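Speaker notes: Two arms on one table
Shared workshop evening, Tredstead. Talk is 34 minutes, then questions.

Opening

Say what the project is. Two small arms, one table, built in the shared workshop at Skisturstead over the winter. The project is called Chambi. The goal is to pack small items into small boxes using both hands.

Say what it is not for. It can't lift anything heavy and it is slower than a person.

Ask who in the room has built an arm before. If most hands go up, skip the part on joints.

The build

Start with the table. We painted the top white so the cameras would have a plain background. Matte paint only. Gloss paint gave us bright spots that moved when the arms moved, and we sanded it all off again in March. The top has picked up marks since then and we leave them alone.

Yellow brackets at the wrists. These went through 4 versions. The first ones cracked at the screw holes. The current ones are thicker there and we have had no trouble.

Cables. Leave more slack than you think you need. We pulled a connector out twice by turning a wrist all the way around.

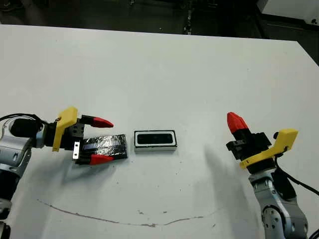

Spacing between the arms took longer to settle than any other part of the build. We started with the bases 1000 millimeters apart and neither hand could reach the middle at a useful angle. At 700 the two can meet over the center and still fold back without touching.

Pause here for questions about the bases.

Fingertips

Bare metal fingers slip on foil and on smooth plastic. We tried rubber bands and foam before going to colored tips. The color also makes the tips easy to pick out against the black grippers and the white table.

Mention cost. Tips wear out, so make them out of something cheap and keep spares in a drawer.

Software, short version

Control code is called Drorosov. It runs on an old desktop under the bench. One program handles both arms, so there is one clock and one log. We had two programs at first and the arms drifted apart in timing.

Do not go into the code here. Point people to the printed sheet by the door.

Wrist view

Explain why we wanted a view from the wrist as well as one from higher up. The high view shows where everything is on the table. The wrist view shows the last bit of the approach, when the arm blocks the high view.

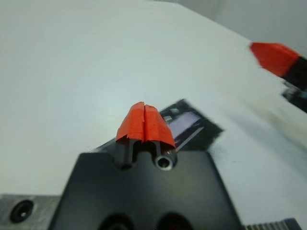

Blur was the main problem with the wrist view. Slowing the arm down for the last part of a move helped more than any camera setting. More light helped too. We now have some 4 lamps pointed at the ceiling, depending on who has borrowed one.

What still needs work

Handing an item from one arm to the other. Small errors in both arms add up.

Black items. The grippers are black too, and the software mixes them up.

Noise. Other people use the workshop, so we run long tests after 9 in the evening.

Close

Give the workshop hours. The bracket drawings are on the shared drive, in the Chambi folder. Leave the title slide up during questions.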